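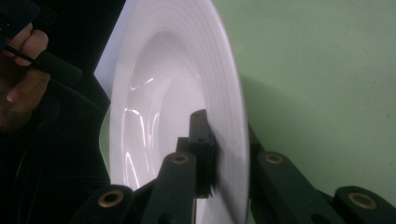
According to one reader of the draft of these notes, the purchase price should be left out of the first budget meeting altogether. The argument ran that a department which starts from the price of a gripper ends up with a gripper and no money for fingers, pads, crockery or the hours of the person holding the handle. The point is accepted in part. The price stays in, but it goes on line 6.

Unit 4: Planning the purchase of gripping equipment
Handout, revised 20/09/2019

4.1 Scope
The unit covers hand-held gripper tools and the small arms that may later carry the same fingers. The task is tableware handling: bowls, plates, cups. Mobile bases are dealt with in Unit 7.

4.2 Order of work
Write down the objects first. For each, record the weight, the widest dimension, the surface and the intended grasp. A wide-rimmed bowl held by the brim loads the fingers differently from one held across the body, and glazed ware needs a separate entry for pad friction. Only then ask for quotations.

4.3 Budget lines
1. Test objects, including breakages
2. Pads and other contact parts
3. Bushings, pins and screws for the finger linkage
4. Operator hours
5. Data storage and backup
6. Gripper tools
7. Delivery, duty and insurance
8. Reserve

Lines 1 to 3 are consumables and recur every year. Lines 6 and 7 are capital. Line 4 is neither under most finance rules and must be agreed in writing before the order is placed.

4.4 Worked figures
A planned run of 1000 grasps at 30 grasps an hour takes 33.3 operator hours, before setting up and rest breaks. If pads are changed every 100 grasps, the run uses ten sets, counting the set fitted at the start. Add two sets for the acceptance test. The parts list for the course cell has 254 entries, of which almost 100 are fasteners. Fasteners are bought by the box and entered as a single sum.

4.5 Quotations
Use the Ududeo, Arkance and Carretero quotations in the course folder. They are not laid out alike. Ududeo prices the finger linkage as one assembly. Arkance prices each link and leaves the bushings as an option. Carretero includes a spare finger but quotes delivery separately. Bring all three to the line numbers in 4.3 before comparing totals.

4.6 Lead times
Orders placed after June fall into the next budget year. Linkage parts usually set the delivery date, so order spares together with the tool.

4.7 Exercise
Prepare a one-page budget for the Vurkska project using the worked figures above. State the cost per grasp with and without line 6. Show the effect of halving the life of the pads. Hand in the spreadsheet with the page.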